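Tabletop robots grow up: a month with the Tesano kit

The first thing I did with the Tesano was waste an entire evening on it, and I mean that as praise. I had planned to bolt it down, run the setup and go to bed. It was well past midnight when I finally switched off the lamp.

Tesano is a tabletop arm kit from Gruvon, a small firm that used to make parts for packaging lines. It ships in 2 boxes: one with the arm and its power supply, the other with the controller, the cables and a bag of screws that somebody has sorted by length (thank you, whoever you are!). Gil-soo Noh, who led the design, told me the aim was an arm a school could buy without holding a bake sale first. At $2,000 it isn't pocket money, but it's a long way below what I paid for my last one, and that one never held its zero for more than a day.

Sorting blocks by color is the lesson everyone starts with, and it's a better test than it sounds. Round shapes forgive a sloppy grip. Stars don't. A heart standing on its side will roll its shoulder at you if the arm comes in even a little off center, and you learn fast to slow the last inch of every move. I ran 200 pick-and-place moves on the first weekend, fiddling with the approach height between batches, and by the end I was grinning like a kid.

The software is called Caduvness, and I went in ready to grumble about it. I've used a lot of block-and-arrow editors that fall apart once you want something slightly odd. Caduvness lets you build a routine from blocks, flip it over to plain code, change a line and flip it back, and your change is still there. Saved positions have names instead of numbers, so a student can write "go to tray" and mean it. Calibration took me 20 minutes the first time and far less after that.

Maarten Vandenberghe teaches robotics at a technical high school and has been running the kit since last December. His students like the pegboard base best, he says, as they can shift the whole layout over a few holes and see whose program still works. "It makes them stop typing in magic numbers," he told me. He wishes the manual said more about fixing mistakes, and I agree with him. The chapter on error messages is a page and a half, and half of that is a table.
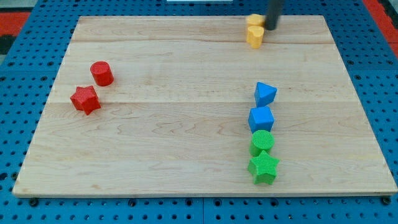
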